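Jurnlow Two-Arm Kit: Set-Up Guide
Section 4. First power-up and gripper check
By the Plomham bench team | Mon 24 November
Reading time: 4 minutes

By now the rail is on the table and both arms are bolted to it. Good, because this is the fun part! Over the next few pages the arms get power, find their zero positions and move together for the first time. Take your time with it. A careful first power-up makes everything in Section 5 easier.

You will need the power supply, the hex key from the small parts bag and a computer with Amin installed (version 2 or later).

4.1 Check the wrist view

1. Clear the table in front of the rail. Tools, screws and coffee cups all go somewhere else.

2. Connect the power supply and switch it on. The arms hold still until Amin tells them to move, so don't worry if nothing happens yet.

3. Start Amin and choose Wrist View. Pick either arm.

4. Press Open. The fingers should move apart smoothly and stop on their own. Look for a finger on each side of the view with bare table between them.
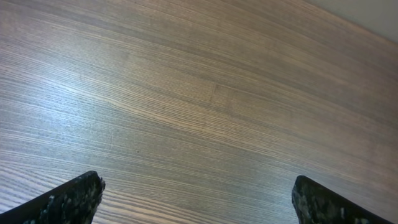
Wrist View with the gripper open and nothing between the fingers.

5. Check that you can see both fingertips. If one is missing, loosen the camera screw a quarter turn, shift the camera and tighten it again. We love how much you can do with this view once it is set up well, so it's worth fussing over.

6. Do the same for the other arm.

Note: Rough, speckled finger pads still grip fine. Order a new pair (part 169) when a pad starts to lift away from the finger.

Note: Glare on a shiny tabletop can wash out part of the view. Turn a lamp or close a blind before you touch the exposure settings.

4.2 Bring the grippers together

The meeting test shows Amin how far apart the two arms stand on the rail. It's also a real pleasure to watch, with both wrists easing in toward each other.

CAUTION: Keep hands, hair and sleeves away from the arms during the test. Keep the stop button within reach.

1. Check the clamp levers on the rail. They should be tight enough that the arms can't rock.

2. Look for the green lights at the wrists. If an arm has no green light, switch off, reseat its cable and start again.

3. In Amin, choose Meeting Test and set the speed to 32. You can go faster later. The slow setting gives you plenty of time to press stop.

4. Press Start. The two grippers move toward each other and stop just short of touching.

5. Look at the gap from the front and from the side. If one gripper sits higher, use the Height arrows until they line up, then press Save.

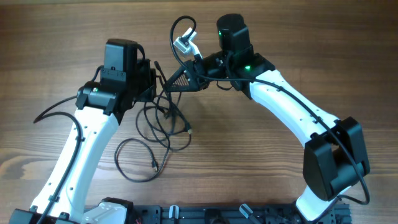 6. Tidy the cables. Loops lying on the table under the grippers can get caught once the arms start working lower down. Leave enough slack for the wrists to turn all the way, and clip the rest along the links.

7. Press Park and wait for both arms to fold back before you reach in.

If the test stops early, Amin shows a short message naming the arm at fault. Run 4.1 again for that arm, then repeat the test. Your saved settings stay in place. Once both arms park cleanly, go on to Section 5 and teach them their first pick!

Questions about the kit: write to the Jurnlow help desk at Asoven | © Jurnlow | Back to top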